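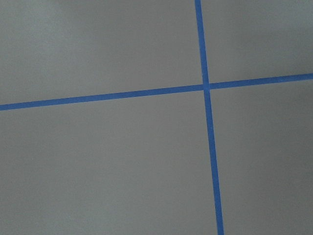 Filed under: Course materials > Practical Robotics > Handouts

Week 5: Finding the cross

Read this before the session. The arms are in the same bay as last time and the bay is shared with the Gadar group, who get it from 4 pm and will be standing behind you from ten to.

The job

Your arm starts somewhere over the bench, with the blue tape cross somewhere in view. You have to work out where the two strips meet, in bench coordinates, and bring the tool point to a stop above that spot. The pass mark is 2 mm. Last February the median error was 38 mm, and one team managed 136 and wrote it up as "promising".

Use the wrist camera only. The overhead camera has been unplugged and the cable is in my office.

Steps

1. Run the Joden calibration script. If you ran it last week, run it again. Somebody will have nudged the mount.

2. Grab a still and threshold for blue. Work in hue, please, and leave RGB alone. The bench is grey and the tape is very blue, so this ought to be the easy bit. Note that the grey isn't the same grey all over: it drifts a little from one side of the view to the other, and a brightness threshold tuned in one corner will let you down in another.

3. Fit a line to each strip. Fit the middle of the strip. If you use an edge detector you will get four lines and have to decide which ones you believe, and half a tape width is already most of your error budget.

4. Intersect the lines, convert to bench coordinates, move.

Things that go wrong every year

The camera looks at the bench at an angle. A strip of constant width therefore looks fatter at the near end, and two strips laid square won't look square. Do not "correct" this by rotating the picture until it seems nice. Use the homography from Lecture 4, which I know you all have because 53 of you downloaded it the night before the quiz.

The tape was put down by hand, by me. Where the strips cross there may be a small kink, so a line fitted to one arm of the cross and a line fitted to the opposite arm may disagree slightly. Fit the whole strip and say in your report what you did about it. "Ignored it" is an acceptable answer if you can show what it cost you.

Do not straighten the tape. Do not add tape. A Zapata team once added tape.

If the arm stops with a red light, you have asked it to go through the bench. Check the sign of z.

What to hand in

One page per pair, plus your code. I want a plot of your error over ten runs from different starting poses, with units on both axes. I also want one paragraph on your worst run. The worst run is the interesting one, and leaving it out doesn't make your robot better.

Marks: 10 for the fit, 10 for the move, 5 for the paragraph, and none for the title page, however nice.

Getting ready for week 6

We keep the same cross and switch the bay lights off halfway through. Teams going on to the Skusholm contest should treat this as a rehearsal, as the hall there has big windows and the sun does what it likes. Bring your thresholds.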